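Kátia Brandão
29/09/2020

Right, I promised a few of you I'd write up how I finally learned to sleep after years of night shifts, so put the kettle on, this may go on a bit (it always does with me, sorry).

I did nights at Garrido, the bakery people, from one January to the next but three, and by the end I could nod off on a bus standing up but never in my own bed.

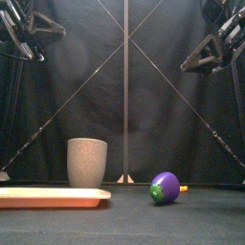
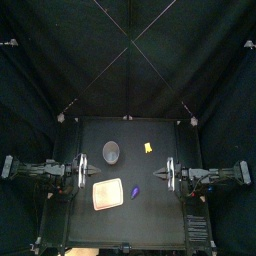 Maiara Miranda wrote back almost at once to say that blackout curtains had never done a thing for her, and was it the light or the noise that kept me up? Good question, Maiara, and for me it was the noise! Bin lorries, mostly, and next door's lovely but very vocal spaniel.

So the first thing I changed was the room. I moved my bed to the back of the house, away from the road, and bought a cheap fan to hum along all day. I had it on even in winter, with two jumpers and a hot water bottle.

The second thing was food. I used to come home and eat a full dinner at eight in the morning, chips and all, then wonder why I was lying there like a stuffed goose. Toast and a banana did me far more good.

Then there was the phone. I'd lie there scrolling for 44 minutes (yes, I timed it once, I was cross with myself) and get up more awake than when I lay down. It lives in the kitchen drawer now.

My sister swore by counting backwards from 1,000 and I did try. I got as far as 313 one morning, lost my place, and was so annoyed I got up and cleaned the oven.

What did help was sitting in the back garden for 30 minutes after work with a cup of something milky, doing nothing at all, and only then going up. I still do it now I'm on days, just in the evening, and with a blanket if it's chilly.

Maiara, let me know how you get on with the fan!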